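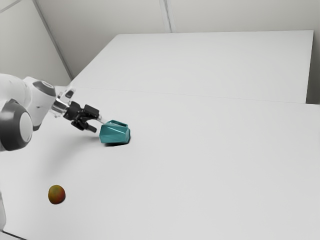 Figure 15. Simulated cell with the arm at the pitcher. The fruit is the second loose object.

4.2 Loading the pitcher task

This section covers loading a two-object task in Avlow Cell Simulator and running a first grasp test. The arm and gripper models must already be installed (see 4.1). Allow nearly 58 seconds for the first load. Later loads use the cached meshes and are faster.

1. Start the simulator and select File > Open Task.

2. Select the Tonley object set, then the task named pitcher_side. The tabletop, the pitcher and the fruit are placed automatically.

3. Check that the pitcher is lying on its side. If it is upright, the pose file was not read. Close the task without saving and repeat step 2.

4. Open the Arm panel and click Home. Wait for the status line to read READY.

5. Set Gripper Opening to Full.

6. Under Target, select pitcher/handle_end. Do not select pitcher/rim. The rim target is reserved for the upright pose.

7. Click Approach. The arm moves to the pre-grasp position and stops with the fingers open.

8. Orbit the view and inspect the clearance between each fingertip and the pitcher. Adjust the wrist in steps of 2 degrees if a finger overlaps the mesh.

9. Click Close, then Lift.

NOTE: The pitcher collision mesh has 2,479 faces. On computers without a supported graphics card, select Simplified Collision in the Physics panel before step 7. Contact on the narrow handle is less accurate in this mode.

NOTE: The fruit is not a target in this task. It can be hidden in the Objects panel, but deleting it changes the task checksum and the log will be rejected by the Stalo uploader.

CAUTION: Disconnect any physical controller before clicking Approach. With Mirror Output turned on, a connected arm follows the simulated motion at full speed.

If the pitcher slides during Close, raise Surface Friction one level and reload the task. Changes to friction do not apply to a task that is already open.

Logs are written to the task folder when the arm returns home. For the log format, see 4.3.

Revised March 10, 2019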